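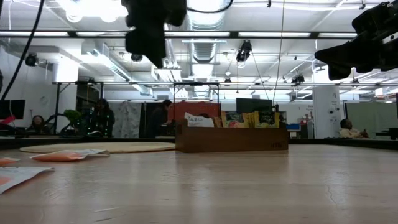
Resetting the table between episodes

At Flallthorpe we ask everyone to learn the reset before they ever start a recording, and I promise it's worth the few extra minutes. A good reset is most of what makes a good dataset!

1. Check that everyone is outside the work area. People at nearby desks are fine – people leaning over the table are not.

2. Put the box of tea and snacks back in the middle of the table, with the packets standing upright. Leave the round mat where it is.

3. Look up. Cables should hang clear of anything that moves, and if one has drifted, stop and tell the shift lead before you touch it.

4. Open the Cunater log and write down anything that changed, even something as small as a swapped sachet or a sheet of paper that slid a little.

Please take a proper break after every 35 episodes. A full batch is 300, and tired hands get sloppy with step 2 in particular (mine certainly do).

If you bump a camera mount, mark the episode as void and run the Grisema calibration check again before you carry on.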